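Ticket 502 -- Gripper closes late during remote demos (sim)
Opened by: Yolanda Fitzsimmons
Project: Trutik
Status: open

Hi all, me again. I've been recording demos in the simulator with the hand controller so Trutik can learn the grasp, and the gripper has started closing well after I squeeze the trigger. It wasn't doing this in July, when I made the first batch. I'd guess half a second of lag, sometimes more, and it's just enough that I start drifting before the jaws come in. Then the demo has this ugly little sideways wiggle in it and the policy happily learns the wiggle too!

What I've tried so far:

Restarted the sim and the controller bridge. No change.

Swapped to the spare controller (the one with the sticky thumbstick, sorry). Same lag, so I don't think it's the hardware on my end.

Turned off the wrist camera recording. The arm motion got a bit smoother, but the gripper is just as late. That's the part that puzzles me -- the arm follows my hand fine, it's only the open/close that drags.

Recorded 20 demos with logging on and went through them by hand. In 17 of them the close command shows up late in the log as well, so it's late before it ever gets to the simulated gripper. The other three look normal and I can't see what I did differently. Same start pose, same object, same me.

Rolled back to the Harries build of the bridge. It wouldn't connect at all, so I gave up on that pretty fast.

My workaround for now is to line up, stop moving completely, squeeze, and wait. It works okay but it makes for really stiff demos, and I don't love teaching it to freeze before every grasp. Wrist view at the line-up point, jaws still open and the dark column between the pads:

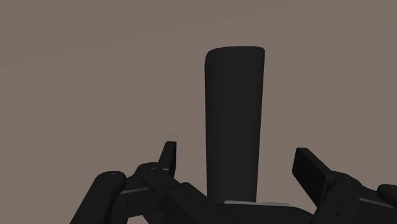
Ynyr Hughes: Check the trigger filter before you record any more. Skusonari added smoothing on analog inputs in bridge version 22, and it's on by default. The arm pose skips that filter, so you'd only feel it on the gripper. It's under Input, Advanced, set it to zero. If you snap the trigger fully down in one go the filter gets bypassed, so maybe that's your three good ones? I'd keep those and bin the rest.

Yolanda Fitzsimmons: Ohh, I do squeeze slowly, I've always been told to be gentle with it. Okay, I'll set it to zero and redo the set this afternoon. Can you leave the ticket open until I've got a clean batch? Also, do the demos from the Hellmont machine need redoing? I think that one's still on the old bridge, but I haven't looked.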